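ロボット部のデータ班、二か月たって

年度末なので、うちのサークルのデータ班がやってきたことを書いておく。前に書いたのは去年の7月で、あのときはまだ班もなく、Clardaleという台車ロボットの足回りの話しかしていなかった。Clardaleは今も部室の棚にある。車輪は別の機体に回した。

今やっているのは、学生ロボット競技会のBaltilum部門に向けた準備だ。机の上の日用品をアームで扱う部門で、課題は当日まで全部は公開されない。事前に出ているのは「電話の受話器を取って戻す」「箱のふたを開ける」「布をたたむ」の三つ。動作を手で書くのは早い段階であきらめて、人の手本を集めて学習させることにした。

手本の集め方は、部で設計した手持ちグリッパーを両手に持って、人間がそのまま作業するというもの。グリッパーの愛称はSolanki。由来は先代の班長しか知らない。3Dプリントで、指の部分は何度も作り直した。最初の版は硬すぎて、受話器のような丸みのあるものを挟むとすぐ滑った。今の版は指が曲がった形になっていて、だいぶましになった。

学習とデータ管理に使っている自作のツールがCellel。名前はデータを一つずつマス目に並べて表示するところから来ている。録画の頭とお尻を切る、失敗した回に印をつける、位置の推定が飛んでいる回をはじく、という三つの作業がこれでできる。マーカーが長く隠れると推定が飛ぶので、手首の返し方には癖をつけないといけない。慣れるまで一週間かかった。

今の時点で集まっている手本は3,210回分。そのうち受話器の課題が800回で、残りが箱と布とその他。受話器だけで800回というのは多いように見えるが、電話機の向きと置き場所を変えながら録っているので、ひとつの条件あたりにするとそれほどでもない。コードが絡んだ状態からの手本がまだ少なく、4月に入ったらそこを足す予定。

やってみてわかったことをいくつか。

速くやりすぎない。人間は受話器を取るのに一秒もかけないが、その速さで録るとアームがついてこられない。かといってゆっくりやると途中で手が止まり、学習した側も同じところで止まる。今は「少しのんびりした人」くらいの速さで統一している。

持ち直しは残す。最初のころは挟み直した回を全部失敗扱いで捨てていた。これを残すようにしたら、実機でも一回つかみ損ねたあとにやり直すようになった。捨てた分は復元できなかったのがもったいない。

椅子の高さを決める。人によって座高が違うので、頭のカメラから見える机の位置がばらばらになる。机の端が同じところに来るように座面を合わせてから始める。合わせ方は部室の壁に貼ってある。

一人で長くやらない。最初は一時間続けてやっていたが、後半の回を見返すと明らかに雑になっている。今は16回録ったら交代。半端な数字なのは、Cellelの一画面にちょうど16個並ぶからで、それ以上の理由はない。

3月26日(土)は午後から収録をやった。受話器の課題を中心に、録り終わった分からその場で確認して、だめなものは録り直し。夕方に学食が閉まる前に切り上げた。

電話機を使った収録と、同じ部屋でのグリッパー側のカメラの映像。
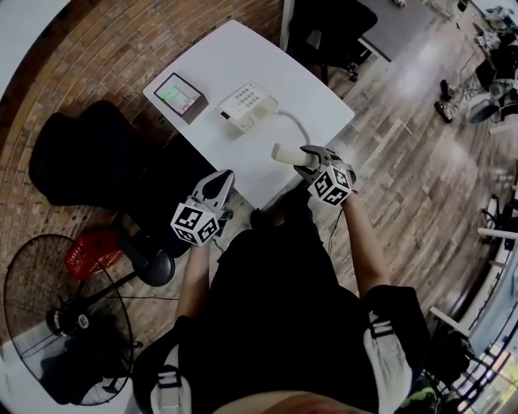
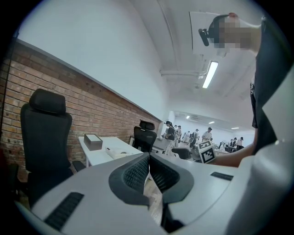
収録のあと、Ekow Amegashieからは、手本の数をこれ以上増やすより先に評価のやり方を決めたほうがいいと言われた。いまは実機で何回か動かして「だいたいできた」「だめだった」で済ませているが、それだと先週より良くなったのかどうかがわからない、置き場所を固定して同じ回数ずつ試して、どこで失敗したかまで書き残さないと、800回録ったことが効いたのかも言えない、という話だった。あと、録る人によって受話器を戻すときの向きが逆になっているのも気になるとのこと。

そのとおりなので、次の回は収録を減らして評価に時間を使うことにした。電話機の置き場所は机にテープで印をつけて決める。受話器の向きは、コードが出ているほうを左にして戻すのを標準にするつもりだが、左利きの部員がやりにくいかもしれないので一度試してから決める。

失敗の記録は、とりあえず「届かない」「挟めない」「途中で落とす」「戻せない」に分ける。Cellelに入力欄を足すのは自分の担当になった。印をつける画面を流用すれば2日で終わると思う。

新入生が入ってくる前に、グリッパーの組み立て手順も書き直しておきたい。今の手順書は指の部品が古い版のままで、ねじの長さが合っていない。予備の指もあと一組しかないので、来週プリンタが空いている時間に刷る。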